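Gravity-Fed Bin Rack for Small Parts Storage
Project report, Industrial Engineering, Plosari campus
Harsh Goel and Nosipho Matlala. Advisor: Morag Chisholm

The project examined how stock bins are stored and returned at the Julldale practice storeroom. Under the earlier layout, bins stood on fixed shelves and had to be lifted down by hand.

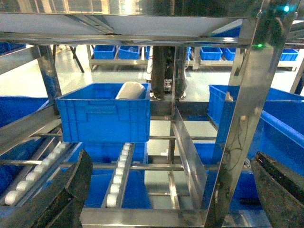 The rack uses stainless steel posts and sloping tracks with small white rollers, on which blue plastic bins travel toward the picking side. In March the team logged 362 bin retrievals over two weeks. Jams occurred mainly with lightly loaded bins. A steeper track angle is recommended for the next group.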